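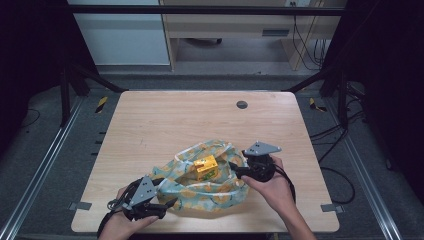
List archive > Recalls and supplier notices

Hello all, and thanks for the quick replies about the Listulis cough syrup recall.

On April's call, one member wrote:

> Jurkotora says only 6 batches are affected, but our
> pharmacy had 200 bottles from a seventh. Do we pull
> those too, or wait for the letter?

Please pull them – I would much sooner see a bare shelf for a while than have a doubtful bottle go home with a family. Mwaipopo clinic has set aside all 300 of theirs, and I think that was wise.
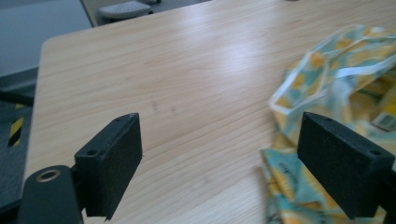 The refund form from Jurkotora is the other thing I wanted to mention, as several of you found it confusing (so did I!). Batch numbers go in the first box, and the second is for bottles already sold, even when you can only go by your till records. Do spread the bottles out to check the labels. A bare stretch of pale tabletop like the one just above is plenty, though turn them away from any glare or the small print is hard to read. Jimusano will take up to 20 forms in one envelope, so neighbors may like to send theirs together.

Warm wishes to you all, and do keep writing in.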